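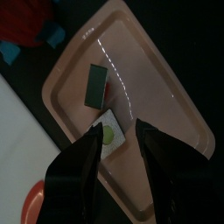
Green block on a pink-beige tray, dark work surface.

Members' Forum > Facilities and Supply > Tray return procedure in shared dining rooms

Posted by R_Halvorsen (Moderator)
Members are invited to comment on the draft tray return procedure before it is submitted to the tenants' council in June. The draft applies to the shared dining room on the ground floor of the Begović Building, which serves 346 registered users across four tenant organizations. Under the proposal, each user would clear the tray, sort cutlery and waste, and place the tray on the rack before leaving. Staff of the catering contractor, Tastby, would no longer collect trays from tables between noon and 2 p.m.

Comments should address the procedure itself. Questions on menu prices belong in the catering thread.

Rochelle Halvorsen
Facilities Coordination

Posted by gzivkovic
Thank you for circulating the draft. Our office supports self-return in principle. We have one reservation, concerning Section 3, which requires users to stack trays by size. The present stock comes from two suppliers. The Bomar trays have a deeper rim and do not nest with the Amov trays. When the two are mixed, the stack leans, and on Friday one such stack fell across the entrance to the washing area. We ask that a single model be adopted before the procedure takes effect.

Gorazd Živković

Posted by K. Krasniqi
I must disagree with the previous contribution on the matter of sequence. Replacing the full stock would require a purchase request, and the current budget line for small equipment is 799 dollars. It is already committed to the repair of the water station. If the procedure waits for new trays, it will not begin this year.

A second rack would resolve the difficulty at lower cost. There are 60 Bomar trays in circulation, and one rack will hold all of them. A plain sign on each rack would be sufficient.

Kalliopi Krasniqi
Office of Tenant Accounts

Posted by gzivkovic
With respect, a second rack would stand in the corridor leading to the loading door. The building rules require that corridor to remain clear during meal hours. Has the proposed location been reviewed by the safety officer?

Posted by vmacedo
The safety officer has not yet reviewed it. I can confirm that the corridor is not available for storage of any kind. The wall beside the coffee counter is available, provided that the newspaper stand is moved.

I would also draw attention to Section 5, which has received no comment so far. It provides that users with limited mobility may leave their trays at the table. Several of our employees would rely on this provision. They should not have to request it in writing each month, as the draft now states. A standing arrangement, recorded once with the reception desk, would be more appropriate and would spare them repeated paperwork.

Vasco Macedo
Building Services

Posted by B_Hoxha_Tastby
On behalf of the contractor, we offer the following clarifications.

Table collection currently occupies 2 employees for the full lunch period. Under the new procedure they would be reassigned to the serving line, where the wait is longest. Their hours would not be reduced.

We have no objection to either tray model. The washing machine accepts both. We do request that paper napkins be removed before trays are placed on the rack – they block the drain filter, and the machine must then be stopped and cleaned by hand.

We agree with Mr. Macedo on Section 5. Our employees will continue to collect those trays without any form being shown.

Borislav Hoxha

Posted by K. Krasniqi
The wall beside the coffee counter is acceptable to this office. I withdraw my earlier suggestion regarding the corridor. I maintain my position that the purchase of new trays should be considered separately.

Posted by gzivkovic
We can accept two racks as a temporary measure. We would like the draft to name a point at which the question of a single model will be taken up again. Without one, temporary measures in this building tend to become permanent.

Posted by R_Halvorsen (Moderator)
The following changes will be entered in the draft: two racks at the coffee counter wall, subject to the safety officer's review; a standing arrangement under Section 5; and a line on napkins in Section 2. The request for a review point is noted. Ms. Krasniqi and Mr. Živković are asked to agree on wording and send it to me directly. The thread will remain open for comments on Section 4, which covers glassware.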